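The last ferry out of Pistham

Four in the afternoon, December, and the light's already going. The ferry slip at Pistham is a concrete ramp with weed on it. A bell on a post. A bench. You ring, you wait. If the tide's wrong you wait longer.

I came down to write about the crossing before the winter timetable ends and ended up staying two nights, mostly on account of the chip shop and the mud.

First thing to know: it isn't a ferry in the way people from bigger places mean it. No cars. No café. It takes foot passengers and bikes and, the week I was there, a chest of drawers and two very wet spaniels. The boat is called Tistis, which no one on either bank could explain to me. Somebody thought it was a racehorse. Somebody else said it was the noise the old engine made when cold. I like the second one so I'm keeping it.

The crossing takes eight minutes. By road it's 21 miles, up to the bridge and back down the other side, single track for most of it, tractors for all of it. So you can see why a village would hang on to a small boat. The primary school is on one side and the doctor's on the other. The good pub is on the far bank and so, annoyingly, is the cashpoint.

People cross for all sorts. Work, mostly. The seven o'clock is full of it, big coats and flasks, hardly a word said. Then the school run. Then a dead patch in the middle of the morning when the boatman does his paperwork in the hut with the heater on his feet and the radio up too loud. He didn't want his name in a magazine. He did want it written down that the landing stage has been promised new planks for years and hasn't had them. There, done.

The hut is worth a visit by itself. Tide tables going back further than anybody needs. A kettle. Lost gloves pegged on a string along the window, all singles. A biscuit tin of foreign coins that people have tried to pay with. He'll take cards now, when the signal's up, and the signal is up when the wind is in the west, or so he claims.

Fares next, becuase everyone asks. Two pounds each way, bikes free, dogs free. It's the same as it's been for years and there's a fair bit of worry about that. Fuel has gone up, insurance has gone up, the yearly inspection seems to get longer every time. The boat runs on a small grant and what comes over the side in coins. Put the fare up and the older passengers cross less. Leave it alone and the sums don't work. I heard both sides put at length in the queue, in the rain, by people who'd plainly had the same argument the day before.
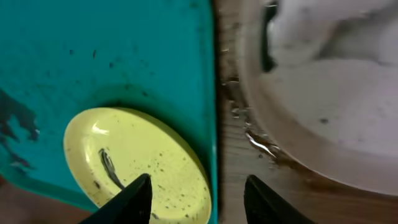

What the place does have going for it is the river. Wide, brown, fast in the middle. At low water there's more mud than river and the channel shrinks to something you feel you could throw a stone over, although I tried and couldn't. Curlews. Redshank. A heron on the same post both mornings. When the boat swings out and the engine note drops you get the whole valley at once, hills one way and open sea the other, and even the regulars look up. Not for long. But they look.

Over the water is Ditedura, which is hardly a village at all, more a row of cottages with a slipway and a boatyard at the end. The yard looks after Tistis. Hauls her out once a year, scrapes her, paints her, sends her back. Last spring it took longer than it should have and for 21 days there was no boat at all. That's the bit everyone brings up. Lifts had to be begged. Shifts got swapped. One couple, him on one bank and her on the other and not long together, waved torches at each other of an evening. They're still together, I was told by three seperate people.

It made the point better than any petition. There was a petition too, though. It's in a plastic wallet in the pub porch.

The pub, then. The Gbeho, named after a ship one of the old landlords sailed on, low ceiling, decent fire, four tables and a hatch. Food is pie or no pie. Last boat back goes at half past eight in summer and a good deal earlier now, so there's a particular kind of drinking done here, one eye on the clock, coats on for the last half. When the bell goes the room empties down the slipway in a single clump. Anyone left behind gets the sofa upstairs or the long way home.

I was left behind, second night. My own fault. The sofa's fine, bit short.

Next morning thick fog. You could hear the boat long before you could see it, and then it was just there, very close, with a lamp on the front. Five or six of us got on. Someone had brought the boatman a bacon roll in foil and he steered with his elbow while he ate it. Mid-river there was nothing at all to look at, no bank either side, only grey, and the bell going on the Pistham post so he'd know where to aim.

The winter boats run until the middle of the month, then a break, then back again when the days start to draw out. Check the board by the slip before you travel. Ring the bell properly, too. A polite little ding won't carry in a wind and he'll go on with his paperwork.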